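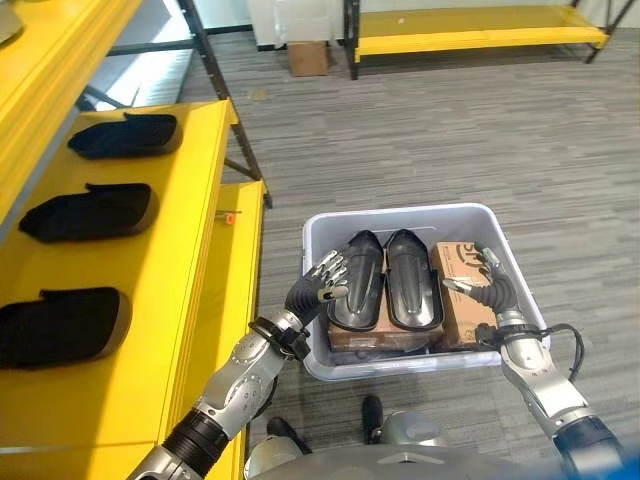
Shoe handling task: storage bin and yellow shelving

From: Dilani Wanigasekara
To: Equipment planning list
Date: October 26, 2025
Subject: Re: Second humanoid unit -- request for revised costs

Dear colleagues,

I reply to the points raised by Bakari Rashidi, whose message is quoted in part.

> The Tolteck quotation covers the robot and both hands, but I cannot find
> spare fingers or replacement cables in it. Are these to be met from the
> running budget? I should also like to know whether the shelving is to be
> bought again for the second bay or shared.
> Bakari Rashidi

Spare parts were left out of the first quotation in error. Tolteck now offers a set of finger spares at 1391 pounds and a cable kit at 137 pounds, both before tax. I propose that these be charged to the capital line, as the running budget is already committed to the end of the year.

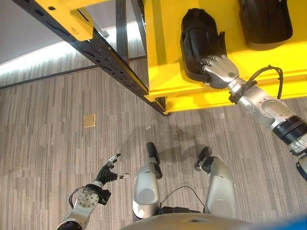
As to shelving, my preference is to buy again. Trummont has quoted 927 pounds for units in the same yellow finish, delivered and assembled. Sharing would oblige the two bays to work in turn, and the case for a second robot rests on their working together. Biswas has been asked for a competing price -- none has yet been received.

Delivery of the robot is quoted at 9 weeks from order. Nuala Ní Chonaill has asked that any objections reach her in writing before the order is placed in November. Questions on the service contract should go to Jin-sol Woo.

Yours sincerely,
Dilani Wanigasekara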